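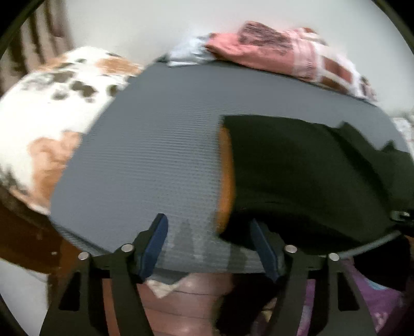 Chapter 4
Coming Back to a Draft

By the time you reach this chapter you should have a finished first draft of something, and I do mean finished, with a last sentence and a full stop after it. It may be a story, a memoir piece or the opening part of something longer. If you have been reading ahead while your draft sits half done (and I know that some of you have, having done it myself with every textbook I was ever given), please go back and write to the end. A rough ending is fine. Much of what follows asks you to compare one part of your piece with another, and that is hard work when the other part is still in your head.

This chapter is about the odd stretch of time between the first draft and the second. Most students either rush through it, changing commas on the evening they finish, or let it go on so long that the piece quietly dies in a drawer. We are looking for something in the middle, and the middle is a comfortable place once you have found it.

What you will do in this chapter

Leave your draft alone for a set time
Read it through once with your hands off it
Write a one-page report on what is there
Choose the first thing to change

Leaving it alone

How long should you wait? I have known writers who swear by a full month and others who manage with a night's sleep and a long bath. For the pieces in this course I suggest a week. Put the pages somewhere you will not trip over them, and tell yourself which day you will go back. You can write other things in the meantime, and I hope you will — a letter, a page of your notebook, the beginning of the next piece, even a shopping list with some care put into it.

What the wait gives you is a little forgetting. On the day you finish, you can't properly see the words, as you still remember what you meant by them. A sentence such as "She went back for it after all" seems full of feeling to you, who know what she went back for and whose house it was in. A week later you may notice, with a slight drop of the stomach, that the reader was never told either of these things.

The hands-off reading

When the day comes, print the draft if you can. Sit somewhere other than your usual writing place. Read from start to finish at an ordinary speed, and don't hold a pen. This is harder than it sounds! You will find a clumsy phrase in the first paragraph and your fingers will itch. Let it go by. If it is truly bad you will find it again next time, and it may belong to a page that you end up throwing away.

Read aloud if you have the house to yourself. Thirty minutes is plenty for anything up to the length we set in Chapter 2, with time left over for a cup of tea. 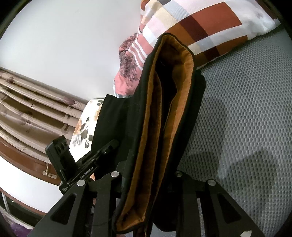
Figure 4.1 Black outer fabric, tan-orange lining.

The one-page report

Now you may pick up your pen, but keep it away from the draft. On a clean sheet, write down what happens in the piece as plainly as though you were telling a friend who has not read it. Leave out what you intended and put in only what the pages say. Then add a few lines on where you were interested and where your mind began to wander.

Here is the report that Chun-yin Shih wrote on the first draft of "Omside", a story of 802 words which you will find in full at the end of the chapter. It is dated 30 Aug 2018, and I have left it as it was.

"A woman called Eglītis gets off the ferry at Omside to sell her father's boat, the Zandance. She talks to the harbour master for a long time. She looks at the boat. She doesn't sell it. I liked the boat. I was bored by the harbour master and I think I was bored when I wrote him. Why does she change her mind? I know why, but I can't find it anywhere. Prarkon is mentioned twice and I never say if it's a town or a person."

I am very fond of this report. Look at how short the sentences are, and how little time is spent on telling herself off. The word "bored" is used as a piece of news, something to be followed up. By November the harbour master had shrunk to a voice on the telephone, Prarkon had become the town where the father was born, and the reader learned in the second paragraph that Eglītis had once slept on the boat for a whole summer.

Before you turn to the first exercise, read "Omside" in both its versions. Keep a sheet of paper beside you, and write your own report on the earlier one before you look again at the author's. Yours may well pick out something that hers missed.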